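Reading Room > Short Fiction > Household Stories

The Bread Basket

My aunt left me a basket. Other people in the family got the clock, the good chairs and a share in a boat, and I got a basket, and I want to say right away that I was thrilled. I had wanted that thing since I was seven.
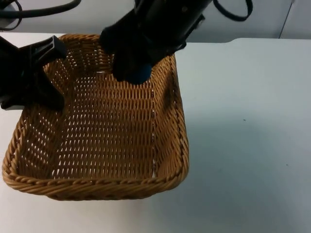

The braid along the rim is the part I used to run my thumb over.

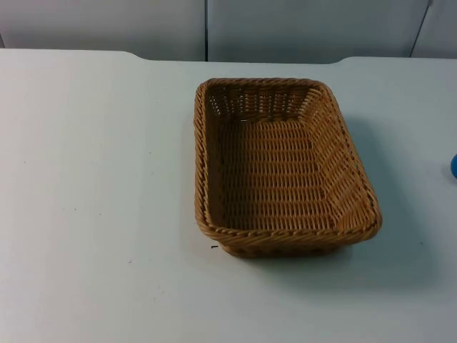
Last changed 2020-09-22

It came in the mail in August, in a Cletik shoebox carton that had been slit open and taped back together to make it big enough. No note. My aunt had written my name on the bottom of the basket years earlier, on a strip of masking tape, and my cousins had simply followed instructions. The tape said my name and then, underneath, in smaller letters, "not for onions."

I should explain the onions. When I was a kid we spent every summer at her house in Zaloveck, up the hill behind the bus garage, and the basket lived on the kitchen table. Bread went in it. Rolls, mostly, the kind with a split down the middle, under a dish towel that was always a little damp. One year my uncle came in from the yard with his arms full of onions, dirt and all, and dumped the whole load in there on top of the rolls. She didn't yell. She picked up the basket, carried it outside, turned it over on the grass, and then she went and sat in the car for an hour. We could see her through the window listening to the radio. We had soup that night with no bread and no onions in it either, and it was terrible soup.

So, bread. I cleared off my own table and set the basket down and stood there feeling like I'd been handed a pet. I don't really buy bread! I buy a sliced loaf from Van Damme on the corner and it lives in its bag on top of the fridge until it's gone or blue. The sliced loaf looked ridiculous in the basket. I tried it the long way, then the short way, then out of the bag, and it slumped over and dropped crumbs through the gaps in the bottom.

For a while I let the mail pile up in it. Then keys, then a tape measure, then 12 batteries I couldn't tell apart, dead from alive. Every time I walked by I felt my aunt going out to the car.

What finally did it was the phone call. My cousin (the one with the boat) wanted to know if the basket had gotten there okay, and then she kept clearing her throat, and then she asked if she could have the recipe. What recipe, I said. The rolls, she said. I told her I didn't have any recipe. She said of course I did, it was always going to be me, why else would I get the basket? And there was this long silence where I think we both understood that the rolls were gone, that our aunt had carried them around in her hands for fifty years and never once wrote down a cup of anything.

I got off the phone and dumped everything out. Batteries all over the place. I had some flour and a packet of Tuno yeast that was only a little expired — and I started guessing.

The first ones were like doorknobs. The second batch I forgot about, and I had to open all the windows. With the third I remembered the milk, how she used to warm it in the little pan and stick her finger in and say "bath" when it was right. Bath! I hadn't thought of that in 30 years. I stuck my finger in. It felt like bath.

They still weren't hers. They were too pale and they leaned. But they had the split down the middle, and I wet a dish towel and wrung it out, and I put them in the basket and covered them up and called my cousin back.

"How soon can you get here?" I said.

"Do I need to bring anything?"

I looked at the table.

"Butter," I said. "No onions."

More short fiction
The Last Bus to Zaloveck
Room 2797
What the Tide Chart Said
My Mother's Other Coat
A Ladder for the Pear Tree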